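About Skevimholm

Skevimholm began as a Saturday-morning sewing circle in a draughty room over a bakery, and we do still smell of bread now and then (the bakery moved in downstairs again when we took the bigger building on Rosberg Lane, and we were very glad of it). These days we are a small school for anyone who would like to make, mend and look after their own clothes, whether you have been sewing since you were six or have never threaded a needle in your life.

Our beginners nearly always start with Coline, a simple wrap skirt we drew up ourselves and have redrawn more times than we care to admit. It has 2 pattern pieces and no zip, and you can wear it home if you don't stop too long for tea! After that most people move on to Nông, our work jacket, which takes a good deal longer and has pockets deep enough for a paperback.

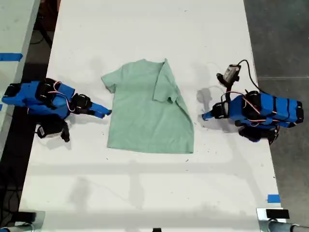 Evening classes run in terms, with the next one opening in April, and a full course costs £168 including thread, needles, paper and the use of our machines. You bring your own cloth, although there is a remnant shelf by the door if you forget, and plenty of us have found our favourite fabric on it. We also keep a lending library of 622 patterns, some of them older than our building's plumbing, which members may borrow for a month at a time.

We mend for other people too. Bring in your trousers, your curtains or the coat you can't bear to part with, and we will tell you plainly if it can be saved and what it will cost. Please wash things first, and do empty the pockets.

The kettle is always on, so come up and have a look round before you book. The side door is the one that opens.

Page last updated 24/06/2022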